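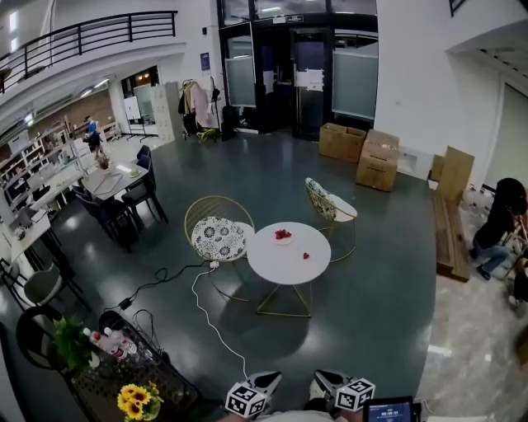
Figure 7.1 Strawberries on a plate, and one beside it.

Chapter 7
Soft Fruit After Harvest

A strawberry is still alive when it is picked. It takes in oxygen, gives off carbon dioxide and heat, and slowly uses up the sugar it has. It does not get sweeter after picking, as a banana or a pear can. For this reason the grower must choose the hour of harvest with care, and the people who handle the fruit later can only protect what is already there.

In this chapter we follow the fruit from the field to the kitchen. We begin with respiration and water loss, then we pass to bruising, gray mold and cold storage. The last part is on transport, and it uses the records of the Kadlec farm near Sanstead, where Marcela Vlček weighed 426 trays at the field and again at the packing house. Of these, 59 had lost so much weight that they could not be sold as first grade. Most of them had waited in the sun – not for long, but long enough.

The student should know already how water moves through a plant (Chapter 3) and what is meant by relative humidity (Chapter 5).

Words to learn: respiration, field heat, calyx, shelf life, forced-air cooling.

7.1 Field heat

Field heat is the warmth that a fruit carries with it from the field. A berry picked at two in the afternoon has much more of it than a berry picked at six in the morning, and it must be removed before the fruit is stored.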